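Testers wanted for stain remover claims, Hillthorpe area

The label on the new Grukex laundry bar says it lifts grease, grass and red wine in one cold wash. We have read a lot of labels. Ikach is a small consumer newsletter with 2,269 paying readers, and we would like people to try this one at home before we believe a word of it.

You will get two bars, a set of pre-stained cotton squares and a log sheet. Wash as you normally would. If the stain is still there, write that down. We have no use for kind reviews, and the maker is not paying for this.
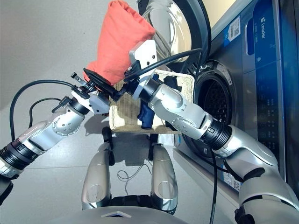 Please don't apply if you sell cleaning products or are married to someone who does. Skin allergies rule you out too. The "gentle on hands" line is another one we have doubts about, and Marion Farquharson will be asking you about it by phone in April.

Pay is a flat $2 per square, sent when your log comes back. It won't make anyone rich. Write to Latifa Tawfik at the Ikach office with your zip code and the kind of washer you own.

Posted 2/2/26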